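Plastic bags: keeping them, folding them, and getting one out of the drawer without losing the other 72

Posted Friday, March 1, 2024, in Kitchen & Storage

Every kitchen has a bag of bags. Ours hung on the back of the pantry door at the Pletwood house for years, growing the way a wasp nest grows, until the hook gave up and took a strip of paint with it. I tipped the thing out on the floor and counted. There were 73. We are a household of two.

What follows is how I got that down to something that fits in a shoebox, plus a few uses for the bags that survived.

Sort before you fold

Folding a bad bag gives you a neat bad bag. Go through the pile first and be rude about it.

Out go the ones with holes, the ones that smell of onions, and anything that had raw meat in it, however well you think you rinsed it. Out go the bags so thin you can read through them. They will carry one lemon and split at the second.

Crinkly old bags that shed little flakes are past saving. I found a Solberg shoe store bag at the bottom of our pile that came apart like pastry when I picked it up. If you have some like that, keep them away from the vacuum's exhaust. Ask me how I know.

Keep the thick ones with real handles, the medium ones that fit your small trash cans, and a few big ones for the jobs nobody enjoys. I kept 19, and we have yet to run short.

Where the rest should go

Most curbside programs don't want plastic bags, since they wrap themselves around the sorting machinery. Many grocery stores have a drop-off bin near the entrance. Bags should be empty and dry, with the receipt fished out. Check for coins while you're in there. I made 35 cents.

Flatten first, then fold

The triangle fold has been around forever, and it works fine provided the bag is flat before you start. People skip that step, trap half a quart of air inside, and end up with a small pillow.

Lay the bag on a table and pull the handles out away from the body. Untwist the top if it has been knotted or wrung. Then smooth from the closed bottom up toward the opening, using the side of your hand, so the air has somewhere to leave. A cloth on the table helps, as slick plastic skates around on a bare top.

Fold the bag in half lengthwise, then again, until you have a strip as wide as your palm. Press the air out one more time. Starting at the bottom, fold a corner over to make a triangle, and keep flipping that triangle up the strip until only the handles are left. Tuck them into the pocket. The first one takes a minute and looks terrible. By the tenth you can do it while watching television.
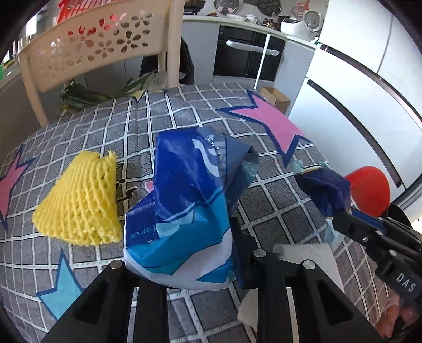

Storing the folded ones

A shoebox is plenty. Stand the triangles on edge in rows, thick bags at one end and trash can liners at the other. An empty tissue box also does the job if you don't mind your bags coming out in whatever order they please.

I did buy a dispenser once, a Skovon tube with a hole at each end. You stuff bags in the top and pull them out of the bottom, in theory. In August heat ours held on to every bag like a dog with a sock, and then released six at a time. It now stores wrapping paper, at which it excels.

Put two folded bags in the glove compartment and two in the coat you actually wear. Bags kept in the trunk of the car stay in the trunk of the car while you stand at the register.

Uses that earn their space

Paint breaks: wrap a wet brush or roller tightly in a bag, squeeze out the air, and it will keep till after lunch. Overnight is asking a lot.

Showerhead scale: fill a small bag with white vinegar, tie it around the head so the holes are covered, and leave it for an hour. Skip this on brass or anything with a fancy finish.

Muddy shoes: one bag per pair, soles facing each other. Your clean shirts will never know.

Hanging baskets: line the inside, poke a few holes for drainage, then add the soil. It drips less on whoever is sitting under it, who in my case is usually me.

Not for these

Don't store bread in a printed bag turned inside out, as the ink can rub off. Don't put one in the microwave. Keep them all out of reach of babies, small children, and any cat that likes to chew plastic.

Damp potatoes will sulk in plastic and then rot. Paper is better. The Pemava farm stand still hands out brown sacks, and I have started keeping those too – there are now more than I would like, behind the toaster.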